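## Anyone else's place moving to gripper sessions?

**dotcloth** wrote:
Our site (Relness, home tasks side) went over to the hand-held grippers in December. Before that it was two people writing out task steps and one checking them. Now everybody is on a gripper and the checking is done by Urnoter overnight. Quota is 300 clips a week per pair. Mine this week is table setting and putting cutlery away.

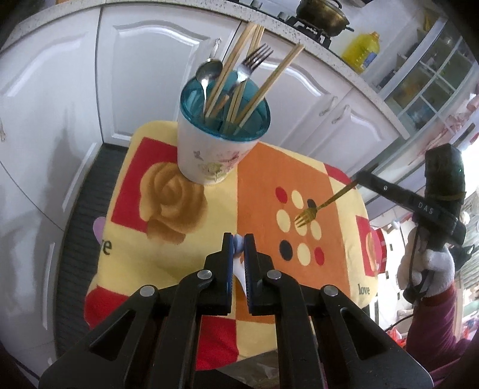 *Tuesday, cutlery set. Fork on the cloth, holder behind it.*

Pay is the same so far. What changed is my wrists and the fact that I don't talk to the checkers anymore.

**mk_lathe** wrote:
Same here at Chu. We get a 10 minute break every hour, on paper. Is yours written down anywhere? Ask before you sign the new sheet.

**dotcloth** wrote:
5 minutes. It's in the sheet but the timer keeps running.

**pantryshift** wrote:
I'll disagree a bit. I did the written steps for about 6 months and it was worse. Typing "pick up fork by handle" all day is not a job I miss. With the gripper I'm on my feet and the shift goes faster. The wrist thing got better once I stopped squeezing so hard.

**mk_lathe** wrote:
That's fine for you, but they cut the writers at our place. Four of them went to Ultevel and two just left. Faster shift for whoever is still on it.

**pantryshift** wrote:
Didn't know that. Ours were all moved over to clips.

**oldbench** wrote:
Does Urnoter tell you why a clip got rejected? Ours only gives a code and you have to redo the whole batch.

**dotcloth** wrote:
Code only. The old checker would have come over and shown me. I've asked the lead for a list of what the codes mean, will post it if I get one.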